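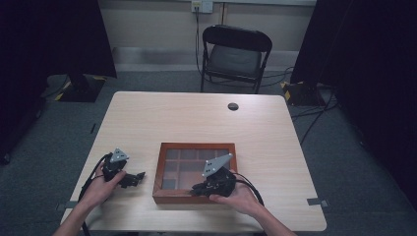 How to Clean and Re-Sort a Divided Wooden Tray

A shallow tray with dividers is a good place for small things: buttons, beads, cuff links, screws, spare keys. It also collects dust faster than almost anything else on a shelf, and the corners are hard to reach. The job takes 40 minutes if the tray is in decent shape, plus drying time. It can be done at any table with enough room to walk around three sides.

What you need

Two microfiber cloths
A soft brush, such as a clean makeup brush or a 1-inch paintbrush
Cotton swabs and a few wooden toothpicks
A small bowl of lukewarm water with two drops of dish soap
Paste wax or furniture oil (I use Fulico paste wax, but any clear one will do)
A muffin tin or some saucers to hold the contents

Step 1. Clear the table

Wipe the tabletop first. If your table has a cable hole, lay a folded cloth over it before you start. I lost a shirt stud down mine in January and had to move the table to get it back. Clips or brackets on the edge of the table can stay where they are, but keep the tray away from them.

Step 2. Empty the compartments

Take the contents out one compartment at a time and keep each group in its own cup of the muffin tin. Don't tip the tray over. Thin dividers are often only slotted together, and a heavy item sliding across them can pop a joint.

If you want everything back in the same place, sketch the grid on paper and write the contents in each square. This matters more when the compartments are different widths.

Step 3. Brush out the dust

Start at the back row and work toward yourself. Hold the frame steady with one hand and brush from the dividers into the middle of each compartment. Pick up the loose dust with a barely damp cloth. For packed dirt in the corners, wrap a wisp of cotton around the end of a toothpick and pull it along the joint. Bare toothpicks can scratch a finish.

Step 4. Wipe the lining

Smooth panels, whether glass or plastic, can be wiped with a cloth dipped in the soapy water and wrung out well. Go over them again with plain water, then dry them right away so no water sits under the edge of a panel. Dark panels show streaks, so do the last pass with the second cloth.

Felt or velvet should not get wet. Use the brush and then a lint roller cut down to fit.

Step 5. Clean and wax the frame

Wipe the outside with the grain, then follow the bevels around the tray. Leave it for 15 minutes. Put a pea-sized dab of wax on a cloth and rub it into the frame only — wax on the lining turns cloudy and is a nuisance to get off. Buff when it looks dull.

Reddish-brown finishes can lose color along the corners. Hazel Zamora, who taught me most of this, touches those spots up with a wax crayon one shade darker than the frame. Try it on the underside first.

Step 6. Put things back

Use the wider compartments for long or odd shapes and the narrow ones for things you have many of. Heavy items go near the middle so the tray doesn't dip when you lift it. Leave one compartment empty if you can. New things always turn up, and otherwise they end up on top of the old ones.

Loose dividers

If a divider wobbles, slip a sliver of paper into the slot and push the divider back down. Skip the glue unless the slot is broken. A glued divider can't be lifted out the next time you clean.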